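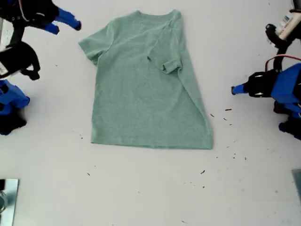 El punto liso, llamado también punto jersey o jersey sencillo, es la estructura básica de los géneros de punto por trama. Se obtiene con un solo juego de agujas, que forman todas las mallas en el mismo sentido, de modo que el tejido presenta dos caras distintas: el derecho, con columnas verticales en forma de V, y el revés, con arcos horizontales. Su aplicación más extendida es la confección de prendas ligeras, sobre todo camisetas de manga corta y escote redondo. Las de colores claros con efecto ligeramente jaspeado, como la verde salvia que se muestra, son frecuentes en este grupo. El tejido cede bajo tensiones moderadas y admite pliegues en cualquier dirección, aunque las arrugas diagonales del pecho pueden quedar visibles cuando la prenda se extiende sobre una superficie plana.

Estructura

La unidad elemental es la malla, compuesta por una cabeza, dos piernas y dos pies. Una fila horizontal de mallas se denomina pasada y una fila vertical, columna. La densidad se expresa como el número de pasadas y columnas por centímetro, y la longitud de malla, medida en milímetros, determina en gran parte el gramaje, la anchura y la estabilidad dimensional del género acabado.

El hilo recorre la pasada completa en sentido transversal. Por este motivo el tejido puede deshacerse desde el último extremo tejido y, si se rompe una malla, la rotura se propaga a lo largo de la columna. La extensibilidad es mayor a lo ancho que a lo largo, y la recuperación depende de la fibra, de la torsión del hilo y de la presencia de elastano.

Enrollamiento de los bordes

El punto liso no está equilibrado. Las mallas tienden a recuperar la forma recta del hilo y esa tensión se manifiesta en los bordes cortados: los laterales se enrollan hacia el revés, mientras que los superiores e inferiores lo hacen hacia el derecho. El fenómeno dificulta el extendido y la costura. Se reduce mediante termofijado en las fibras sintéticas, engomado de orillos en los géneros abiertos y compactado en los de algodón.

Espiralidad

Se llama espiralidad a la inclinación de las columnas respecto de la perpendicular a las pasadas. Tiene dos causas principales, que pueden sumarse o compensarse:

- La torsión residual del hilo, que hace girar cada malla sobre sí misma. Los hilos de un cabo son los más afectados; los retorcidos a dos cabos, con torsiones de sentido contrario, lo son poco.
- El número de alimentadores de la máquina circular. A mayor número de alimentadores, mayor es el avance helicoidal de las pasadas.

En la prenda terminada el defecto se reconoce por el desplazamiento de las costuras laterales hacia delante y hacia atrás, y suele aumentar tras el lavado. Graciela Echeverría, en su manual Géneros de punto por trama, propone medir el ángulo sobre la probeta relajada y no sobre el género recién salido de la máquina. En la serie que publica, obtenida con 32 probetas de algodón peinado de 136 g/m², una inclinación de 6 grados se toma como límite para la confección sin costura lateral.

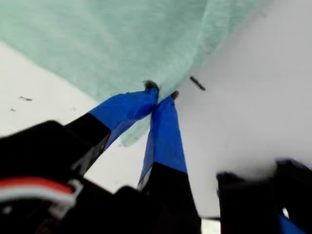 Fabricación

La producción industrial se realiza casi por completo en máquinas circulares monofontura con agujas de lengüeta. El cilindro gira, las agujas ascienden y descienden guiadas por levas, y las platinas sujetan las mallas formadas mientras se alimenta el hilo nuevo. El tejido sale en forma tubular y puede acabarse así o cortarse a lo largo para su tratamiento en abierto.

Los parámetros de ajuste son la galga, la longitud de malla, la tensión de alimentación y la tensión de plegado. Una tensión de plegado excesiva alarga las mallas y aumenta el encogimiento posterior. Para una camiseta de verano el gramaje no acostumbra a superar los 200 g/m².

Acabado y relajación

El género crudo se somete a descrudado, blanqueo o tintura, hidroextracción, secado y compactado. El efecto jaspeado se consigue mezclando fibras teñidas con otras crudas antes de la hilatura, o bien combinando fibras de distinta afinidad tintórea en un mismo baño.

Se distinguen tres estados de relajación. El estado seco se alcanza por reposo sin tensión; el húmedo, por inmersión y secado en plano; el completo requiere agitación mecánica, por lo general en tambor. Las medidas de patronaje deben referirse a un estado declarado.

Véase también: canalé, interlock, punto de urdimbre, piqué.

Redacción: Graciela Echeverría. Última revisión: 13 de octubre

Este sitio utiliza cookies propias y de terceros con fines estadísticos. Aceptar | Configurar | Rechazar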